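An Afternoon at the Tesix Open Day

24 Feb 2025

I've wanted to see the Tesix workshop ever since they moved into the old Hebden building, so when the open day sign-up appeared I had my name down in minutes. I'm so glad I did!

Keith Kershaw met us at the door and took us straight through to the robots, which I appreciated (no slides, no speeches). Their current project is called Kurkberg, and it's all about everyday clutter: picking up the ordinary things people leave lying on tables and putting them where they belong. They have 43 household items in rotation so far, and Keith talked about them the way other people talk about their pets.

The bags were my favorite part. I'd have guessed a mug was harder, with that handle, but a mug at least keeps its shape. A plastic bag folds, slides and crumples differently every time you touch it. The one with the strawberry on it got a lot of love from our group, and I stood watching the wrist camera view for far longer than was polite — you see the black fingers with their diamond-mesh surface right up close, and the bag dangling over the sunny tabletop.

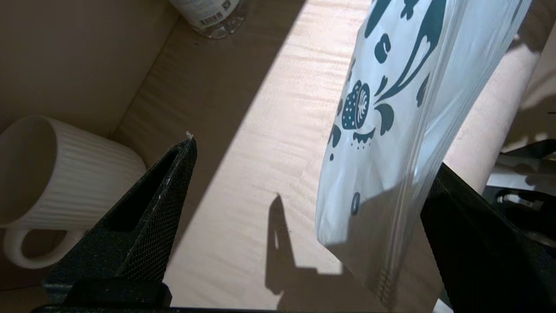
Trying It Myself

Visitors got a turn at the controls, six minutes each. I was terrible! My first few grabs closed on nothing at all, and then I got hold of a corner and felt ridiculously proud. The controller is made by Kometti and it's lighter than I expected, though my wrist was still complaining on the train home.

Keith says the next open day is in September. I'm going back, and this time I'm wearing comfier shoes.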